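Home Services Workshop Notes Checklists Contact
5 min read

Bench inspection checklist: disc player and set-top boards, with comments

For use at the Plenlow bench before a board goes back in its case. Work down the list in order. Mark each line OK, REDO or N/A and write the comment at the time, while the board is still in front of you. Comments below are from the Thursday batch.

1. Power
Mains lead unplugged at the wall and lying on the bench where you can see it. OK.
Supply left to discharge, then checked with the meter across the large capacitor. OK. Meter leads are getting stiff near the plugs. Replace before the next batch.

2. Bench and person
Wrist strap on and clipped to the mat. OK.
Mat wiped down, no solder scraps or loose screws. REDO, two screws found under the edge of the mat. Both belonged to an earlier job.
Lamp positioned so the board labels can be read. OK.

3. Case and vents
Vent slots clear of dust on both faces. REDO on one unit. Brush from the inside out, then hold a light behind the slots. If light comes through every slot, pass it.
No bent metal along the vent edges. OK.
Case screws kept in the lidded tray. OK.

4. Board surface
No scorch marks, lifted tracks or swollen parts. OK.
Printed labels still readable next to each connector. Mostly OK. If a label has been rubbed off by cleaning, copy it from the service sheet onto the job card. Do not write on the board.
No flux residue around reworked joints. REDO on one unit, sticky patch by the rear sockets.

5. Cables and wire ends
Check every cable by eye first and then by touch. Look for nicks in the jacket, flat spots and places where it has been bent too tightly. A cable that ends anywhere other than in a connector needs a line on the job card saying why.
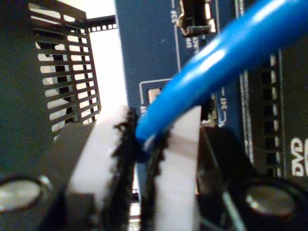
Cut ends get checked separately. The cut should be clean and the end should not rest on any bare part of the board. Cap it or tie it back before power goes on — tape alone is not accepted, it lets go once the case warms up.
Cables routed clear of vents and sharp edges. OK.
Ties snug but not biting into the jacket. REDO, one tie too tight. Cut off and replaced.

6. Connectors
Each one seated fully and square. OK.
No bent pins in the unused ones. OK, checked with the magnifier.
Latches closed where fitted. One latch broken on the Umach unit. Connector still holds, noted on the card, customer to be told.

7. First power-up
Nothing metal left inside. Lift the board edge and look underneath as well.
Meter set to the right range before the leads go on.
Stay with the unit for the first 5 minutes. Any smell, unplug it at the wall and go back to item 4.
Thursday batch: all passed except the Dirkano unit, which hummed. Put aside with a red tag.

Supplies to order
Cable ties, small, bag of 700. The last lot from Iyer were brittle, so try the other kind.
Wire caps, two sizes.
Brush for vents.

Keep the filled-in sheet with the job card until the unit is collected.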